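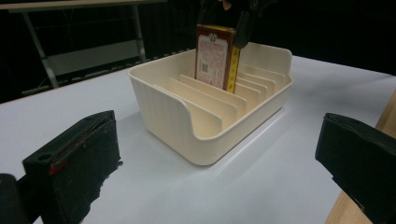

**¿Hace falta conexión a internet para jugar a Felten?**

Solo la primera vez, para activar la copia. Después se puede jugar sin conexión, aunque los mercados semanales no se renuevan hasta que el juego vuelve a conectarse con el servidor de Suvamex.

**¿Cuántas partidas puedo guardar?**

Cuatro por perfil, más un guardado automático. El automático se sobrescribe al dormir, así que conviene guardar a mano antes de salir del valle.

**¿Cómo se llega a Kavbridge?**

El puente se abre en el segundo otoño. Hay que entregar 800 tablones en el aserradero y pagar 1204 monedas al ingeniero. Los tablones pueden llevarse en varias tandas — el aserradero guarda lo entregado — pero el pago se hace de una vez. 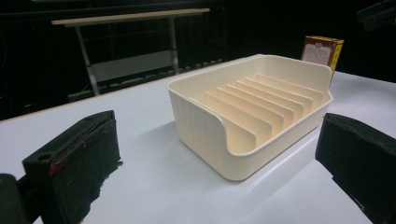 Si el ingeniero no aparece en su casa, búscalo en el muelle por la tarde. Los días de lluvia no trabaja y tampoco acepta el dinero.

**¿Se pierden los cultivos al cambiar de estación?**

Los de bancal sí, salvo la cebada. Los del invernadero siguen creciendo con normalidad.

**Me sale el error 2204 al cargar. ¿Qué hago?**

Suele aparecer cuando el guardado viene de una versión anterior a la del mercado. Abre el juego, entra en Opciones > Datos y elige «Convertir partida». Si el error continúa, borra el guardado automático y carga uno manual.

**¿Se puede jugar con mando?**

Sí, con cualquiera que reconozca el sistema. Los botones se reasignan desde el menú de pausa. El modo de construcción todavía va mejor con ratón, sobre todo al colocar vallas.

**¿Habrá cooperativo?**

De momento no está previsto. La próxima actualización añade la región de Chiba, con dos oficios nuevos y una línea de tren, y es gratuita para quien ya tenga el juego.

Última revisión: 14 de marzo de 2019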